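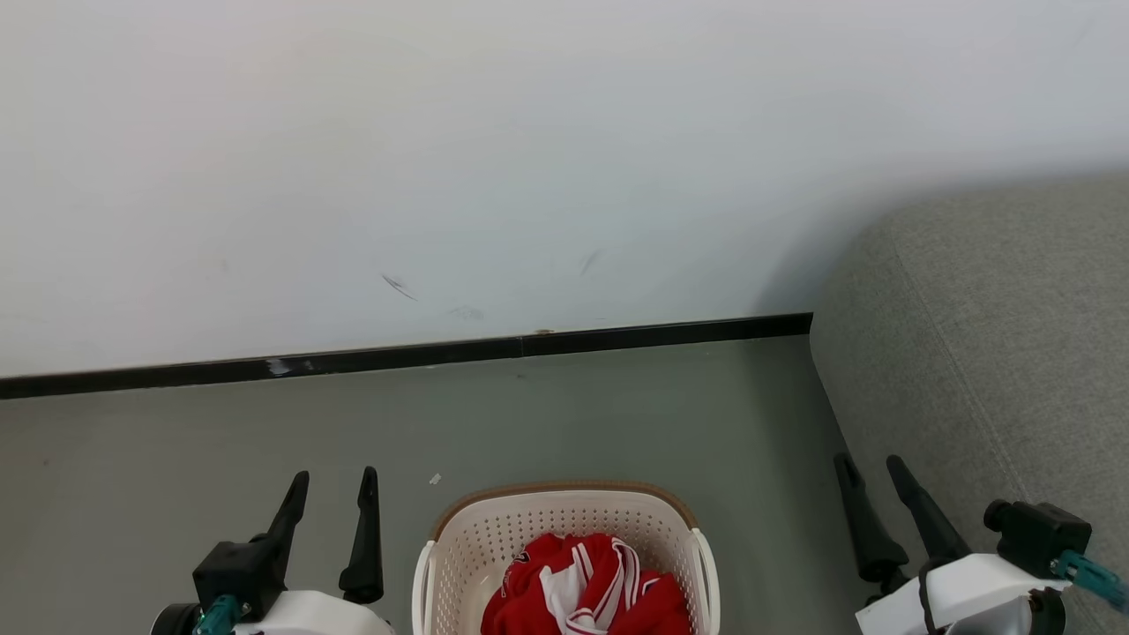 November 10, 2021. Resumed the Dusel campaign at turn 43. The save loaded without the fault from last time, when the trade routes came back with their end points swapped and two caravans marched into the sea. I had left the capital, Husiseck, building a granary, and the first decision was whether to let it finish or switch to walls. I let it finish. Surplus food carries over at 20 per cent without a granary and at half with one, so over a long game the walls lose the comparison unless someone is already at the border. The river settlement is sited badly. I put it one tile too far east, and its worked land now runs as a narrow strip along the bottom of the hills, much like the black skirting along the wall in here, and comes to a stop at the neighbour's border in the same way that the skirting comes to a stop at the grey sofa. It will never grow past size four without a harbour. Noted for next time: check the overlap view before founding, then found.

Turn 46. Livance offered open borders in exchange for iron. Refused. The computer players treat open borders as permission to park archers beside your mines, and removing them later costs reputation. Offered wool, which they took at a poor rate. I have more wool than I can use, so the rate does not matter much.

Treasury stands at 568 after selling the second barracks. Upkeep is the real problem. Each unit outside a garrison costs double, and I had three scouts wandering about with nothing left to find. Disbanded two and put the third on the northern pass, where it can at least see what is coming.

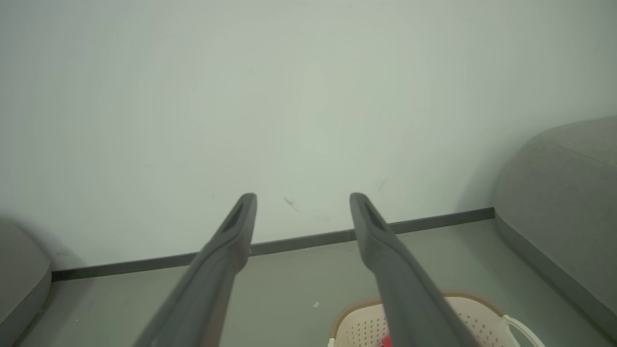
Wall and gripper, evening of the Dusel session.

Turn 51. Bickerstaff declared war, as it does in every game on this map once its army score passes mine. It attacked the pass with horsemen and no siege units. Garrison held with one loss. The defence bonus for hills is applied before the bonus for fortifying, so the two multiply. The manual says they add. I reloaded and tested it with the combat preview open, and the manual is wrong, or was written for an older version.

Research is on masonry, then sailing. I considered going straight to sailing for the harbour, but with Bickerstaff awake the walls have to come first after all, and the granary is paid for.

Stopped at turn 55. Saved twice, in separate slots. To do next session: move the spare spearmen from Husiseck to the pass, change the river settlement from farms to timber, and look at why happiness drops by 4 whenever the market completes. It may be the tax slider resetting itself. It did that in August as well, and I never wrote down the fix.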